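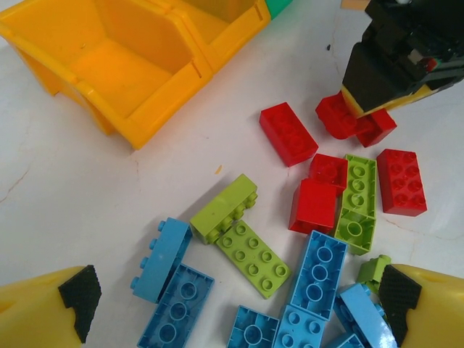

Red, green and blue bricks, yellow tray.

Walking the Um, all the way down
27 July 2019

I finally walked the Um path! The whole thing, Zukar to Valesov, 53 miles along an old railroad bed that follows a river with the best short name of any river I've met. I've been boring my friends with it ever since, so now it's your turn.

Some background for anyone new to this blog. I am not a serious hiker. I own one good pair of boots and one bad raincoat, and my idea of a big day out used to be the loop by the reservoir with a muffin at the end. But back in May I was reading about old branch lines (a rabbit hole I fall into most winters and apparently also in spring) and found a hand-drawn map of the Erkiria line, which used to carry stone down from the quarries to the canal port at Valesov. The rails are long gone. The bed is still there, nearly all of it open to walkers, and because it was built for heavy, slow trains it never gets steep. You drop 700 feet over the entire walk and you barely feel any of it. That was exactly the kind of hiking I could say yes to.

I took five days. People do it in three, and people on bikes do it before supper, but I like to stop and look at stuff and then go back and look at it again.

The first day out of Zukar is the prettiest, I think, though I went back and forth on this all week. The town sits up high and the path starts behind the old goods yard, between two stone gateposts with no gate. Then you're in beech woods right away. The Um is only a creek up there, you could jump it, and it keeps swapping sides under you so you cross all these little bridges. Some of them still have the old timbers with the bolt holes in. I spent a silly amount of time crouched down on the third one watching a dipper go in and out of the water. They walk along the bottom! Under the water! I knew this from books but I had never seen one do it, and I was so happy I forgot to eat lunch until the middle of the afternoon.

Day two is the tunnel. It's 200 yards long and it curves, so there's a stretch in the middle where you can't see daylight at either end. Take a flashlight, and a sweater too, even in July. The air coming out of it felt like opening a refrigerator. The walls have small arched nooks in them where the track crews could step in when a train came through, and I stood in one for a while just to find out how it felt. Tight! I'm not a large person and my pack wouldn't fit in with me. After the tunnel the valley opens up all at once and there's a bench, and whoever decided on the spot for that bench has my thanks forever.

I should say something about food, because the guide pages are pretty gloomy about it. There is a village store at the halfway point and it's good. Bread from that morning, a hard salty cheese, apricots, and a dark plum cake sold by weight that I bought two times in the same visit. Other than that you carry what you need between overnight stops. The inns will make you a packed lunch if you ask the night before, and every one I got had a boiled egg and a pickle in it. I now think all lunches should have a boiled egg and a pickle in them. 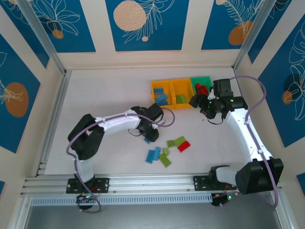

Two arms on one rail, small blue brick underneath.

Day three was rain. All of it, start to finish, and the bad raincoat lived up to its reputation. But I'd put day three in my top two! The river had gotten wide and brown and loud by then, and the old cuttings had ferns hanging down both sides with water running off every tip. I had the path to myself until late afternoon. There's a place where the railroad went across a marsh on a long low bank, and in the rain, with mist on both sides, it felt like walking down the middle of a lake. A heron got up so close to me that I yelled. It yelled too.

That evening I hung everything I owned over the radiator at the inn and ate dumplings in my pajama bottoms, which were the only dry pants left. The soup had dill in it. I wrote "DILL" in my notebook in capitals and underlined it, so I must have felt strongly.

Day four is where most people will tell you to skip ahead, and they have a point. The path leaves the river for a few miles and runs beside a road, past a gravel works and then a lot of cabbage fields. You can hop on the number 44 bus and be back at the water in no time. I walked it anyway, partly out of stubbornness, and I got two things out of it. One was a signal post still standing in the middle of a cabbage field with its ladder on. The other was a blister. If I went again I'd take the bus, look out the window for the signal post, and save my heel.

The last day goes through flat country and I thought it would be dull, so I'd loaded up on podcasts. I never played one. The Um slows way down and splits around these long skinny islands full of willows, and there are swallows everywhere, and little landing stages where families were swimming. Somebody's dog joined me for a mile and then went home again. You see the cranes at Valesov a good long while before you get there. The path used to run right out onto the quay, and it still does, past the old stone sheds (one is a bike shop now, one is a bakery, and I can vouch for the bakery) until there's an iron ring in the ground and then canal.

I sat down next to the ring and took off my boots. I'd pictured this moment a lot and figured I'd feel proud or tired. Mostly I wanted to turn around and do it uphill!

A few notes if you're tempted:

The path is marked with a yellow stripe from Zukar to the marsh and a white one after that. The change isn't signed, so don't panic like I did.

Book the inn at the halfway village early. It's small and there's nothing else close.

Water taps are at the old station stops, but the one after the tunnel was shut off when I came through.

The paper map is sold at the Zukar library and hardly anywhere else. It cost me almost nothing and it shows all the old mile markers. I got a bit obsessed with finding them. Look low and on the river side, and bring a stick for the nettles.

Next up on my list is the upper Erkiria branch, which climbs from Zukar to the quarries themselves. I've only found one write-up of it and it's mostly about a goat. If you've walked any of it, please leave a comment, I want to know everything, especially where you slept and whether the second viaduct is open.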